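How to Set Up Alerts for Celebrity News Without Flooding Your Inbox

If you follow one or two stars closely, a good set of alerts saves a lot of scrolling. The steps use Tuvell, but Prilton has the same options under slightly different names.

Step 1. Open Tuvell and go to Alerts, then New. Type the star's full name in quotation marks. Without the quotes you get every story with either name in it. My first try brought in 1007 results overnight.

Step 2. Add the words you don't want, each with a minus sign in front. I use -horoscope, -lookalike and -quiz. You can add up to 25.

Step 3. Under Sources, pick the sites you trust. The free plan lets you save 4. Leave gossip forums off at first, or you will see the same wedding rumor over and over.

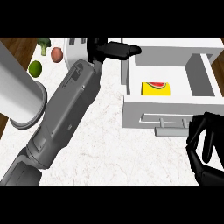 Step 4. Set the delivery to Daily Digest and choose a time. Instant is only worth it during awards season or the week of a premiere.

Step 5. Press Test. If the preview shows almost 100 stories, go back to Step 2 and add more words.

For social posts, make a second alert and tick Verified Accounts Only. Fan pages often copy the star's name and photo.

Soomro users can import these settings from the Tools menu. Skumov has no import, so you will have to type them in again.

Updated 31st July: the Test button is now at the top of the page.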